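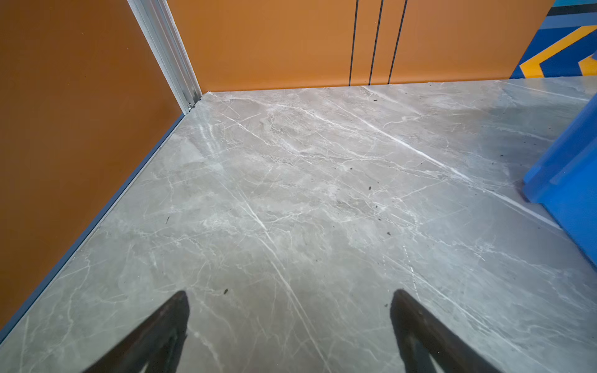

The Jonora rear light is sold as the last one a club rider will need to buy, and we have heard that about plenty of lights. We stock it all the same, at £81, after a winter of using three of them on the Saturday run. The maker's advert shows it dropped on gravel, where most things bounce. We would sooner know how it gets on with a hard floor like the grey one with white veins in the photo, the sort you meet in a café doorway with cold hands and a helmet full of gloves. Ours went down on stone twice. The lens held and the clip didn't.

## What the maker claims, and what we think

**"Visible at 986 metres."** Perhaps, on a straight road on a clear night, by someone looking for it. Our lanes bend every few yards. What matters to the rider behind is whether it dazzles, and on full power it does. Use the low setting in a group or you'll be sent to the back.

**"All-winter battery."** No battery lasts all winter. Tarek Rizk left his on the slow pulse and charged it every second week, which is decent. On full it won't see out a long ride.

**"Fits any seat post."** It fits round ones. The rubber strap will go on an aero post if you swear at it, then creep round until the light points at the hedge. Ruchti make a proper wedge for this, sold separately, and in our view it ought to be in the box.

**"Smart braking."** The light flares when it thinks you are slowing down. It also thinks you are slowing down on cattle grids. Liesl Auer turned hers off in the first week and hasn't missed it.

## Details

| | |
|---|---|
| Price | £81 |
| Club price | ask at the counter |
| Weight with strap | 208 g (heavy for a rear light) |
| Charging | USB-C, cable supplied |
| Modes | full, low, slow pulse, braking |
| Spare clip | yes, and you should buy one |

## Who should buy it

Riders who go out before work and come home after dark will get their money's worth. If you only ride on summer evenings, the Fikow is less than half the price and perfectly good. Thaddäus Ammann has used the same Fikow since he joined and sees no reason to change.

We don't sell the Jonora app subscription. It logs how long your light has been on, and we can't think why you'd pay for that.

## Returns

Unused lights can come back within the month. Broken clips are not covered by the maker, whatever the leaflet says; we have asked them in writing and are still waiting. Next delivery is due in August.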